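The small counter, five months in

I said back in February that I would write something once the little kitchen had been used for a while. It has been used for a while.

For anyone new, this is a child-height kitchen. I bought it secondhand from a family in Ultotcombe for less than the price of a decent office chair. It came in two pieces, the cabinet and the sink unit, and the man who sold it to me, Jaanus Kairys, helped me get both into the car. He also threw in a box of play dishes. Most of those have gone to my sister's house.

The part I use most is the counter. The board is bamboo, in strips, with rounded corners. I wipe it with a damp cloth and then a dry one. I tried oil once and it stayed sticky for two days, so I stopped. There are two screw heads that show on the top and they bother me a little. I have looked at wooden plugs to cover them but the smallest pack I could find was 1,000, and I need two.

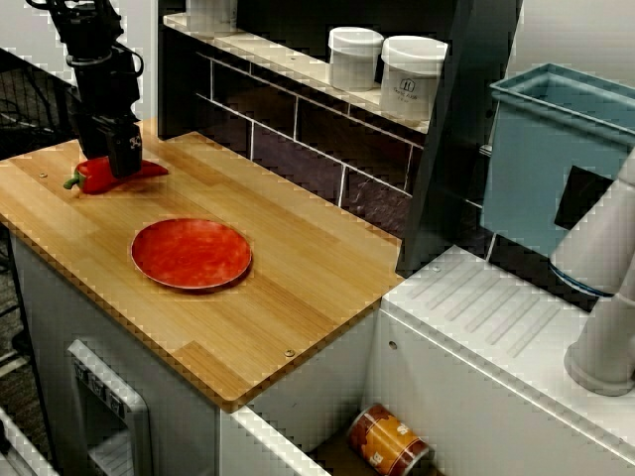
The counter with the red plate and a red pepper, July 2022.

I keep very little on it now. For the first few weeks everything lived on the counter and there was no space to put anything down. Now it's one plate, and one piece of food when we are practicing with food. The red plate is the one that gets picked every time. I have blue ones and they stay in the drawer.

The pepper is a good size for this. Apples roll. Tomatoes roll worse. A pepper on its side mostly stays where you leave it, and the stem gives you an end to talk about. We do "next to the plate," then "on the plate," then "behind the plate." That takes up a fair part of an afternoon with a three-year-old.

The white canisters stay up on the shelf. I used to keep dry pasta in one of them, nearly 400 grams, until the lid came off and I was sweeping up shells for a week. They are empty now and look the same from the front.
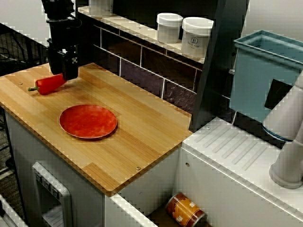
Page last changed: July 2022, by the author

The tile behind the counter is dark with light grout. I was not sure about it when I picked it. I had wanted white, and a friend who blogs at Bite talked me into something darker because of fingerprints. She was right about the fingerprints. Dust is another matter, and I go over it with a dry brush when I do the shelf.

The cabinet underneath is white and needs more cleaning than anything else. I use dish soap and warm water. I bought a spray from Lultia for the stubborn marks and it did the same job as the soap, so I won't buy it again.

If you are setting one of these up, put the plate down first and leave open wood beside it. My nephew will set things half on the rim if the plate is close, and then he is annoyed when they tip. A shallow plate is easier than a bowl. I would also skip the placemat. We had one and it slid.

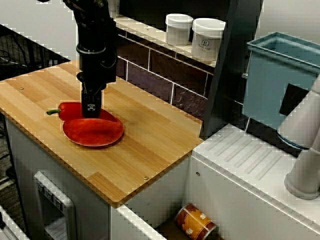

Do you have to use real vegetables on a play counter?
Plastic ones are fine, and they are less trouble to store. I like real ones because they have some weight to them and we can cook them for dinner after a good wash.

Next job is the drawer, which sticks. I ordered a runner from Vumow and it was too long, so it has to go back.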